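Gimdale 로봇 동아리 장비 안내서의 세 번째 부분입니다. 충전과 보관은 앞부분에, 녹화 파일 업로드는 다음 부분에 있습니다.

## 3. 손에 드는 그리퍼 준비와 첫 녹화

이 부분은 Edard 그리퍼를 꺼내서 첫 시연을 녹화하기 직전까지의 순서를 다룹니다. Edard는 사람이 손에 들고 물건을 집는 장비이며, 이 장비로 녹화한 동작은 나중에 Teshome 팔을 학습시키는 데 씁니다. 팔은 따로 켜지 않아도 됩니다. 신입 부원은 처음 한 번은 기존 부원과 짝을 지어 진행하고, 두 번째부터 혼자 할 수 있습니다.

### 3.1 준비물

시작하기 전에 아래 물건이 모두 있는지 확인합니다.

- Edard 그리퍼 본체
- 충전된 배터리와 여분 배터리
- 메모리 카드
- 녹화용 노트북 (Claltby 프로그램이 설치된 것)
- 바닥이나 책상에 깔 큰 흰 종이
- 종이테이프
- 육각 렌치와 마른 천
- 녹화 일지

여분 배터리는 충전기 왼쪽 칸에 꽂힌 것을 가져갑니다. 오른쪽 칸은 Teshome 팔의 리모컨용이고 모양이 비슷하지만 맞지 않습니다. 억지로 밀어 넣으면 단자가 휩니다.

**참고:** 메모리 카드에 남은 파일이 있으면 바로 지우지 말고 노트북의 ‘미확인’ 폴더로 옮깁니다. 이전 사람이 아직 업로드하지 못한 녹화일 수 있습니다.

### 3.2 본체 점검

1. 그리퍼를 전원이 꺼진 상태로 책상에 올려놓습니다.
2. 양쪽 손가락이 몸체에 단단히 붙어 있는지 손으로 가볍게 흔들어 봅니다. 덜컥거리는 느낌이 있으면 육각 렌치로 볼트를 조입니다. 손가락 부품은 플라스틱이므로 볼트가 멈추는 느낌이 나면 더 돌리지 않습니다.
3. 손가락 끝을 마른 천으로 닦습니다. 표면의 긁힌 자국과 닦이지 않는 점은 그대로 두어도 됩니다. 금이 간 곳이나 떨어져 나간 모서리가 있으면 사용하지 말고 일지에 적은 뒤 수리 상자에 넣습니다.
4. 손잡이를 천천히 쥐었다 놓습니다. 두 손가락이 같이 움직여야 하고, 한쪽만 먼저 움직이면 안 됩니다.
5. 카메라 렌즈에 지문이 있는지 봅니다. 렌즈는 렌즈용 천으로만 닦습니다. 손가락을 닦은 천에는 먼지가 묻어 있어 렌즈에 흠이 날 수 있습니다.
6. 배터리를 넣고 덮개를 닫습니다. 걸쇠 소리가 나지 않으면 덮개를 다시 열고 배터리 방향을 확인합니다.

**주의:** 손가락 사이에 자기 손을 넣은 채로 손잡이를 쥐지 마십시오. 힘이 세지는 않지만 손톱이 끼면 다칩니다.

**주의:** 그리퍼를 손가락 쪽이 아래로 가게 세워 두지 마십시오. 넘어지면서 카메라 고정부가 먼저 부딪칩니다. 잠시 내려놓을 때도 옆으로 눕힙니다.

### 3.3 노트북 연결

1. 노트북을 켜고 Claltby를 실행합니다.
2. 그리퍼의 전원 단추를 길게 누릅니다. 표시등이 깜박이다가 켜진 상태로 멈추면 준비가 끝난 것입니다.
3. 케이블로 그리퍼와 노트북을 연결합니다. 케이블은 손목 바깥쪽으로 지나가게 합니다. 안쪽으로 지나가면 물건을 집을 때 화면에 자꾸 들어옵니다.
4. Claltby의 ‘장치’ 목록에서 Edard를 선택합니다. 목록이 비어 있으면 케이블을 뽑았다가 다시 꽂고 ‘새로 고침’을 누릅니다.
5. 포트 번호를 묻는 창이 나오면 2186을 입력합니다. 동아리 노트북에는 이 값이 저장되어 있고, 개인 노트북을 쓸 때만 창이 나옵니다.
6. 영상 창에 그리퍼 카메라의 영상이 나오는지 확인합니다. 화면이 검게만 나오면 렌즈 덮개를 먼저 봅니다.
7. ‘세션 이름’ 칸에 과제 이름과 자기 조 이름을 넣습니다. 띄어쓰기 대신 밑줄을 씁니다. 띄어쓰기가 들어간 세션은 업로드할 때 오류가 납니다.

연결이 중간에 끊기면 그때까지의 녹화는 메모리 카드에 남습니다. Claltby를 다시 실행하면 이어서 녹화할지 묻는 창이 뜨는데, ‘새로 시작’을 선택합니다. 이어서 녹화한 파일은 앞뒤 시간이 맞지 않아 학습에 쓸 수 없습니다.

### 3.4 작업 자리 만들기

녹화 품질은 작업 자리의 영향을 많이 받습니다. 지난 학기 녹화 중 버린 것의 대부분은 동작이 틀린 것이 아니고 배경이 중간에 바뀌거나 종이가 밀린 것이었습니다.

1. 발에 걸릴 물건을 치웁니다. 알루미늄 프레임을 옮길 때는 두 사람이 양쪽 끝을 잡습니다.
2. 흰 종이를 평평하게 폅니다. 말려 있던 종이는 반대 방향으로 한 번 말았다가 펴면 모서리가 덜 들립니다.
3. 종이 가장자리를 테이프로 붙입니다. 작업하는 쪽 면에는 테이프가 보이지 않게 합니다. 가장자리가 조금 찢어진 종이는 계속 써도 되지만, 한 세션 안에서 종이를 바꾸면 안 됩니다.
4. 창가 블라인드를 내리고 천장 조명을 켭니다. 햇빛이 들어오면 구름이 지나갈 때마다 종이 밝기가 달라집니다.
5. Claltby의 ‘노출’을 ‘고정’으로 바꿉니다. 자동으로 두면 검은 손가락이 화면을 많이 가릴 때 종이가 하얗게 날아갑니다.
6. 집을 물건을 올려놓습니다. 첫 연습에는 접시나 뚜껑처럼 테두리가 올라온 가벼운 물건이 좋습니다. 유리로 된 것은 쓰지 않습니다.

종이와 비슷한 색의 물건으로 연습하는 조는 영상 창에서 물건의 테두리가 구분되는지 먼저 확인하십시오. 테두리가 안 보이면 조명을 한쪽만 켜서 그림자가 생기게 합니다. 그래도 안 보이면 색이 있는 물건으로 바꾸고 일지에 적습니다.

**참고:** 종이는 공용 비품입니다. 연필 표시도 카메라에 잡히므로 위치를 표시할 때는 종이에 직접 쓰지 말고 종이 바깥 바닥에 테이프를 붙입니다.

### 3.5 영점 맞추기

영점은 손가락이 완전히 닫힌 위치와 완전히 열린 위치를 프로그램에 알려 주는 과정입니다. 세션을 시작할 때마다 한 번씩 하고, 배터리를 바꾼 뒤에도 다시 합니다.

1. Claltby에서 ‘영점’을 누릅니다.
2. 손잡이를 끝까지 쥐어 손가락을 닫고 ‘닫힘 저장’을 누릅니다. 손가락 사이에 아무것도 없어야 합니다.
3. 손잡이를 완전히 놓아 손가락을 벌리고 ‘열림 저장’을 누릅니다.
4. 손잡이를 몇 번 쥐었다 놓으면서 화면의 막대가 끝에서 끝까지 움직이는지 봅니다.
5. 열림 값을 일지에 적습니다. 우리 장비의 열림 값은 거의 2000이며, 값이 이보다 눈에 띄게 작으면 손가락이 어딘가에 걸린 것입니다. 전원을 끄고 3.2의 점검을 다시 합니다.

막대가 떨리면 손잡이를 쥔 손에 힘이 들어간 경우가 많습니다. 손을 완전히 떼고 봅니다. 손을 떼도 떨리면 케이블을 다른 포트에 꽂습니다.

### 3.6 시연을 잡는 자세

녹화를 시작하기 전에 녹화 없이 몇 번 연습합니다. 팔은 사람처럼 손목을 급히 꺾지 못하므로, 사람에게 편한 동작이 Teshome 팔에는 불가능할 수 있습니다.

- 팔꿈치를 몸에서 조금 뗍니다.
- 물건에 다가갈 때와 물건을 들 때의 속도를 같게 합니다.
- 집은 물건은 던지듯 놓지 않고, 바닥에 닿은 뒤에 손가락을 벌립니다.
- 다른 손은 작업하는 쪽에 넣지 않습니다.
- 집다가 놓쳤으면 녹화를 멈추고 ‘실패’로 표시합니다. 놓친 물건을 주우면서 계속 녹화하지 않습니다.

한 조는 한 과제에 시연 38개를 녹화합니다. 두 사람이 번갈아 하되, 사람을 바꿀 때마다 세션을 새로 만듭니다. 손이 피곤하면 동작이 짧아지고 손목이 기울기 때문에 중간에 쉬는 편이 낫습니다. 실패로 표시한 녹화는 이 수에 넣지 않습니다.

### 3.7 시작 위치 확인

모든 시연은 같은 시작 자세에서 출발합니다. 물건의 위치는 시연마다 달라도 되지만 그리퍼는 손가락을 벌린 상태로 종이 위에서 시작합니다.

1. 그리퍼를 종이 위로 가져가고 손잡이를 놓습니다.
2. 영상 창에서 왼쪽과 오른쪽 손가락이 모두 보이는지 확인합니다. 한쪽이 거의 안 보이면 카메라가 돌아간 것이므로 고정 나사를 풀어 다시 맞춥니다.
3. 두 손가락 사이에 종이만 보이게 합니다. 물건은 옆으로 비켜 있어야 하며 화면 가장자리에 일부만 들어와도 괜찮습니다.
4. 그림자를 봅니다. 손가락 끝 사이로 흐린 회색 띠가 지나가는 정도는 그대로 녹화해도 됩니다. 경계가 또렷하고 짙은 그림자가 생기면 서 있는 자리를 옮깁니다. 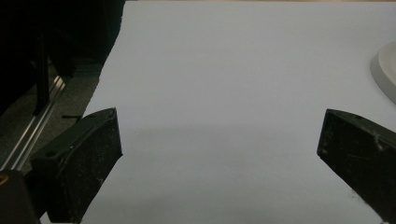
5. 자세를 유지한 채 ‘녹화’를 누르고, 신호음이 난 다음 물건 쪽으로 움직입니다.
6. 시연이 끝나면 ‘정지’를 누르고 같은 시작 자세로 돌아옵니다. 다음 시연도 1번부터 확인합니다.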